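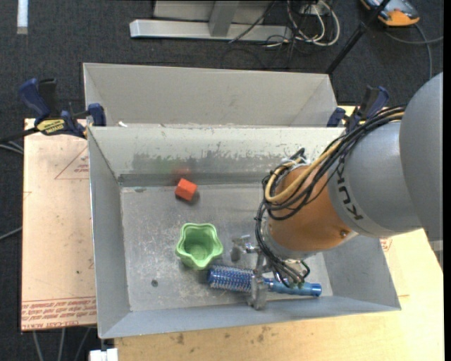

Section 4: Sorting and setting up your drop bin

Okay, you've cleared a spot and you've read the part about measuring your shelf (if you skipped it, go back, I'll wait). Now we get to the fun bit, which is deciding what lives in the bin and what gets moved along.

I use an open gray metal bin, rectangular, no lid. Mine sits on a light wood table because that's where everybody in my house dumps their stuff anyway. Yours can be the Skilten tray, the deep Levine one, or any old pan you like, as long as it's open on top and you can reach every corner without digging.

What you need

The bin
A damp cloth and a dry one
A wide-tooth comb, if there's a hairbrush in the mix
Felt pads for the bottom (the stick-on kind)
A paper bag for things that belong in other rooms

Setting up

1. Wipe the bin inside and out, then dry it. Get into the corners! Amra Ionescu, who tested these steps for me, swears by a cotton swab for the seams and I've come around to it.

2. Stick a felt pad under each corner. Press and hold each one while you count to twenty. If you put the bin down right away they slide, and then you've got glue on your table.

3. Set the bin where things already land. Don't pick a place you wish people would use.

4. Leave it alone until Thursday, or whatever day you do your tidying. Let it fill up.

Note: Fixed shelves and wall rails are in Section 6. If you bought the Wovuvent rail, its part number ends in 338, and you'll want the long screws for it.

The first sort

5. Start with whatever takes up the most room. In a bin like mine that's the round hairbrush, the blue one with the barrel head. Lay a round brush flat along the front wall with the handle pointing whichever way your good hand goes. Standing it up seems clever until it tips over and takes a cup with it.

6. Clean the brush before it goes back in. Slide the comb under the hair at one end of the barrel and lift, then turn the barrel a little and do it again. Go easy on short bristles – they bend if you yank.

7. Cups go in with the opening facing up. I know some people store them upside down to keep the dust out, and in a cupboard I would too, but in a drop bin you want the cup to hold things. My light green one has a wavy rim, sort of like a star with rounded points, and it's perfect for hair ties and loose change. Wash wavy rims with a soft brush, as gunk likes to sit in the dips.

8. Little things go last. A single toy block, say, or a button, or a key you don't recognize. Drop them in the cup if they fit. If they don't, give them one corner of the bin and keep it the same corner every time, so you're not hunting.

Caution: Keep small pieces out of any bin a toddler can reach. Move the whole thing to a higher surface and check the cup too.

Caution: Don't put a brush away damp in a metal bin. Let it dry on a towel first, bristles down.

Moving things along

9. Pick up each item and ask where it would go if the bin weren't there. If you can answer right away, it goes in the paper bag. If you can't, it stays for another round.

10. Walk the bag through the house once and empty it as you go. Marlene McKinnon does this with her coffee in the other hand, and I've never managed that without spilling.

11. Two rounds is the limit. Anything still in the bin after that either gets a real home or goes to the giveaway box (Section 5).

If things go wrong

The bin slides around: your felt pads are worn or dusty. Peel them off, wipe, and put on new ones.

It fills up in a day: you probably have two kinds of stuff in there, bathroom things and play things. Try a second bin before you try a bigger one. I went bigger first and just ended up with a bigger mess.

The brush keeps rolling: tuck a folded washcloth along its back side. Works fine with most round handles.

Next up is the giveaway box, so hang on to that paper bag.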